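Tallstead Wooden Chopsticks, Long Pack: Six Months In

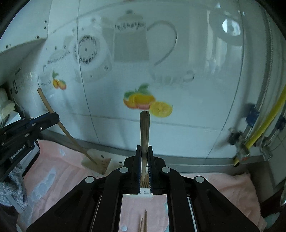 One of the long chopsticks, with a small split at the squared end.

I bought the Tallstead long chopsticks in April to replace a mixed drawer of odd ones. I cook noodles or stir-fry most nights and I wanted something plain that I could use at the stove as well as the table. The pack cost me $9 at Belteo, the kitchen store near my work. A cheaper pack from Mathias was on the next shelf, and I have used those before, so I'll compare the two where I can.

Shape and grip

The handle end is squared and stays put between the fingers. I have small hands and had no trouble with the length. They don't roll off the counter the way my old round ones did. The tips pick up rice and cut vegetables without much effort. Slippery things like glass noodles take more care, and for those I still prefer a textured tip.

Finish

Smooth out of the pack, with no loose fibers. After a couple of months of washing, the surface got a little fuzzy. I rubbed mine down with fine sandpaper and wiped on some food-safe mineral oil, and they were fine again. The Mathias pair I had before went fuzzy in the first two weeks and never really recovered.

Splitting

My main complaint. One stick has a small split in the top. It hasn't spread since I first noticed it, and it's at the end you hold, so it never touches food. I still use it for stirring. I wouldn't put it out for a guest.

I wrote to Tallstead and got an answer from Olumide Babalola in customer service, who told me to keep them out of the dishwasher and not to leave them standing in water. I had been doing both. He offered a replacement pack, which I accepted, and it arrived without any fuss. The new ones have been hand washed only and none has split so far.

Washing and drying

Warm water, a little soap, then flat on a cloth until they're completely dry. Standing them in a jar looks tidier, but the ends sat damp at the bottom of mine and started to smell. I lay them out after dinner and put them away in the morning.

At the stove

Good for loosening noodles in a pot and turning things in a shallow pan. I wouldn't use them for deep frying. My sister-in-law Gwenllian Lougher does a lot of tempura and uses proper cooking chopsticks for it, the extra long kind tied at the top with string. Mine put my knuckles too close to the oil.

Would I buy them again?

Yes, at this price. If you only eat with chopsticks now and then, the Mathias ones will do. If you run everything through the dishwasher, get metal or fiberglass.

Good: comfortable squared handle, smooth finish, helpful customer service
Bad: can split at the top, needs oiling now and then, hand wash only

Rating: 4 out of 5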